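Linen day in the small back bedroom, Wukudholm

July 26, 2023
By the Felteck house blog

We changed all the bedding again before the summer guests, and I promised to put a page in the gallery for the people who asked about the small back bedroom.

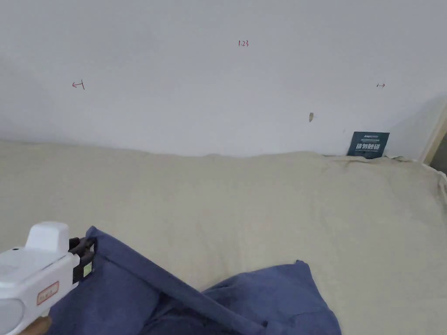

Blue cloth on the beige sheet, with one edge picked up for the fold.

The colour is the first thing people ask me about. It is a dark blue, something between slate and navy, and I bought it in June from the shop at Utwood, together with 2 others which were too green for this room and now live in the cupboard. On the pale sheet the blue looks stronger than it did in the shop. My sister-in-law finds it too serious for a bedroom. I like it very much.

The beige sheet is an old one and it is bigger than the bed needs. It has been washed so many times that I cannot say any more what colour it was when it was new. I do not iron it. In my country we ironed every sheet, also the ones for children, and I did this for 20 years before I stopped. The wrinkles stay, as you see, and after one night of sleeping there would be wrinkles in any case.

About the folding, I have been asked to write down how I do it, so I will try. The blue cloth goes on the bed and not on a table, so that there is enough place for it. I start from one edge, lift it, and pull it until the ridge is long and straight. Then I lay it down over the rest and push the air out with a flat hand. If there is a hump left in the middle I go back to the edge and begin again, it is faster than trying to press the hump away. For the cupboard I fold it 3 times, and for the foot of the bed only once, lengthwise.

The wall behind the bed is still white and it still has the red writing on it, with the 1.23 and the arrows. We marked it when we were measuring for the headboard from Worku. The headboard has not come. They wrote to us that it will be sent with the next delivery, and I have decided not to wash the wall until it is standing in its place, otherwise we must measure everything again. There is also a small brown mark near the arrow on the right side, and for this one I will need paint.

Several of you wrote after the last page to ask if a white wall is not too cold with blue. For me it is good in summer. In winter we put the thick brown blanket on top and then the room looks completely different. Maybe I will make a page about this too, when it is the season.

The blue cloth can be washed with dark things only. The first time I washed it together with two pillowcases, and they came out the colour of a rainy sky. I kept them, they match quite well.

If somebody knows where to find a beige sheet of this same large size, please write to me. The shop at Utwood has only the narrow ones now, and mine is getting thin in the middle.

Recent in the gallery
The kitchen shelves after painting
Curtains for the stairs window
Utwood market, what we brought home
Drying herbs in the attic
The blue chairs, before and after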